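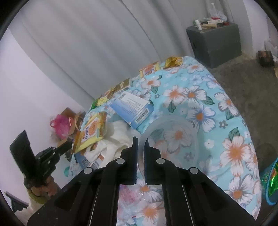
Surely a book about a harbour ought to have more ships in it, one reader remarked when the advance copy of Tide Tables for Kunorport was first passed round our reading group, and the objection was repeated in several of the written responses received by the end of August. It is a fair point to put to a large illustrated book with a harbour wall on its cover. The Moodley Schools Reading Service has taken it into account in the review that follows, which is intended for school librarians, class teachers and parents who are deciding whether to buy the book at its full price.

Tide Tables for Kunorport is published by Piltinley Press as the second title in its series on places and water. It is aimed at readers between seven and eleven, although the publisher's notes also suggest it for family reading with younger children. The first book in the series, The Well at Sultitz, was reviewed by this service on publication and was recommended for purchase with some reservations about the size of its print. Those reservations have been met in the new volume. The type is larger, the lines are well spaced, and the captions have been moved away from the darkest parts of the paintings, where they had been difficult to read in the earlier book.

The subject is the movement of the sea over a single day in a small fishing port. Kunorport is a made-up town, and the book says so on its opening page. The author has drawn a full plan of it all the same, with a slipway, a chapel, a fish market, a row of net lofts and a long curved wall, and the plan is printed inside both covers. At the front of the book it shows the harbour at low water. At the back it shows the same streets at high water. Children in our reading group turned from one to the other many times, and several wished to know which doorsteps would get wet in a bad winter. The text answers this in the chapter on storms.

There are 13 chapters, each given an hour of the day as its heading. The day starts before dawn with the mud uncovered and ends late in the evening with the boats afloat again. Within this plan the author covers a good deal of ground: the pull of the moon and the sun, the reason the times of the tides change from one day to the next, the creatures that live between the tide marks, the work of the people who depend on the water, and the ways in which tides were written down before there were printed tables. The explanations are sound and the vocabulary is sensible. Harder words such as neap, spring and slack are set in bold where they first appear and are explained in a glossary of 20 entries at the end.

The chapter headed six o'clock is the strongest. It follows a limpet from the moment the water leaves it, and manages to hold the attention for four full pages on an animal that does very little. The prose is plain and exact, and the paintings that go with it are the best in the book, built up in thin washes of grey and brown with the pencil lines left showing underneath. The page on lugworms is nearly as good. Readers who know the earlier title will recognise the same patience with small things, and will also recognise the same dry humour, as in the remark that a crab has never been seen to consult a timetable.

As regards the shortage of ships, the objection has some force. The fishing boats are present on many pages, but they are generally drawn from a distance, resting on the mud or tied up at the wall, and there is no cutaway drawing of a boat and no account of how one is handled in a falling tide. A child who comes to the book hoping for engines, winches and wheelhouses will be disappointed. The author's interest lies with the water and the shore. We do not regard this as a fault in the writing, but the cover, with its bright blue trawler, gives a misleading impression, and Piltinley Press might consider a different design for the paperback.

A more serious weakness is found in the chapters set in the middle of the day. The account of the moon and the sun is spread across three of them and is interrupted by the visit to the fish market, so that a reader who loses the thread has to go back several pages to pick it up. The diagram of spring and neap tides is clear in itself. It has been printed across the fold, however, and the Earth disappears into the binding. Teachers who wish to use it with a class will need to draw it again on the board. The same problem affects 2 of the other double-page paintings, although in those cases only sky and sea are lost.

The physical quality of the book is otherwise high. The pages are sewn, the paper is heavy enough to prevent the colours showing through, and the boards have stood up well to handling. Our copy was lent to 3 primary schools in turn over the summer term and was returned with a bumped corner and one loose page near the back. The dust jacket did not survive. Libraries are advised to remove it and cover the boards instead, as the same painting is printed on both.

Reading aloud presents no great difficulty. Each chapter takes almost 20 minutes at a steady pace if the captions are left out, and rather longer if they are read and discussed. The sentences are well balanced and the names are easy to say. One teacher found that the hour headings lent themselves to a display, with a painted clock for each chapter and a strip of blue paper raised or lowered beside it. Another reported that her class preferred to hear the book out of order, starting with the storm. The chapters are sufficiently self-contained to allow this, the ones on the moon and the sun excepted.

There is a short section of activities at the back. These include keeping a tide diary, making a simple tide gauge from a marked stick, and sorting shells by the part of the shore on which they were found. The instructions are adequate, and the notes on safety are printed in a box of their own and state plainly that no child should go out on to mud or sand without an adult. Schools that are a long way from the coast will find less here. The author does suggest a tray of sand and a jug of water as a substitute for the beach, and this was tried with success by one of the schools mentioned above — though the floor should be covered first.

The index is good. The list of further reading is short and leans heavily on books for adults, several of which appear to be out of print, and it would benefit from revision if the book is issued again.

In comparison with The Well at Sultitz, this is a broader and more generous book, and a slightly less tidy one. The earlier title kept to one village and one source of water, and every page led on to the next. Tide Tables for Kunorport tries to do more and now and then loses its way, chiefly at noon. Its best pages are better than anything in the first book, and the comparison of the two plans inside the covers is a device that other publishers may well wish to copy.

The service recommends the book for all primary school libraries and for public library children's sections. Schools that can afford only one title in the series, and whose pupils are at the younger end of the range, may prefer to begin with The Well at Sultitz. Copies of both are held in the Moodley loan collection and may be reserved for half a term at a time. A set of the plans, enlarged for wall display, can be borrowed separately on request.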